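Notebook, Hafstein workshop - finishing bench
03/08/2022

Wood finish trials, continued from January

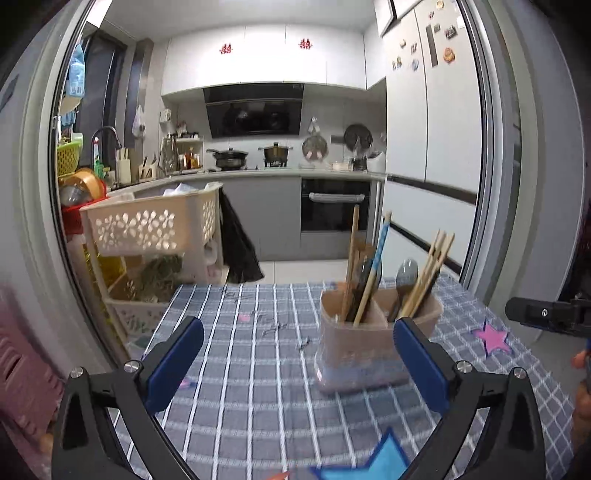

Second round of oil and wax tests on the maple and beech blanks. The January round was no good to us. The boards were sanded by three different people and the film thickness was all over the place. This time Birthe sanded everything herself, 120 then 180 then 220, wiped down with a damp rag between grits to raise the grain.

Finishes on the bench:
A - raw linseed, cold pressed, the old can
B - tung oil cut with citrus solvent, half and half
C - Relico hard wax, straight from the tin
D - walnut oil, two coats, then beeswax paste

Beech set got the same four. Blanks are labeled on the end grain in pencil. Do not use marker again, it bled under B last time and we lost the label on two of them.

Temperature in the drying cabinet 22 C. Tadeo wanted it warmer to speed up the linseed but I would like one full set at room conditions before we start changing things. He can have the cabinet after this set is out.

Application notes. A goes on easily and stays wet forever. After 80 hours it was still tacky on the maple and slightly less so on the beech. B was dry to the touch the next morning on both. C needs a very thin coat. I put too much on the first maple blank and it dried streaky, so that one is out of the count and I made a replacement. D is slow but even. The smell of B hung around the room for two days and Pouran asked that we do the next batch with the extractor on, fair enough.

Water test: a few drops from the pipette, left 7 minutes, blotted with a paper towel, looked at again an hour later under the bench lamp.

Maple
A - ring, faint, did not go away
B - no ring
C - no ring
D - ring at first, gone by the hour

Beech
A - ring, plain to see
B - very faint ring
C - no ring
D - ring, partly gone

So C is ahead for water, as Leif said it would be. It also feels the most like plastic, and Skarphéðinn does not like it for that reason. His view is that people buying the Prerkska boards expect to feel the wood, and that they will re-oil if we put a card in the box. I have my doubts about the card.

Rub test with the felt block, 82 strokes, same weight as before. C showed a dull track on maple. B and D showed nothing I could see. A picked up lint, so I stopped partway and will repeat it when it has cured.

Gloss meter is reading low again. Checked it against the black tile and it was off, then fine after I cleaned the window. Readings from before the cleaning are crossed out on the sheet and should not be copied over.

To do:
- repeat A in two weeks, both woods
- order more citrus solvent from Pridedov, the small bottles this time
- vinegar and hot tea on B, C, D
- Birthe to cut six more beech blanks from the same plank if there is enough left
- oily rags go flat on the rack outside, then in the metal bin. Found one balled up under the bench - please don't

Leif has the sheet with the weights before and after coating. I need it back before the tea test.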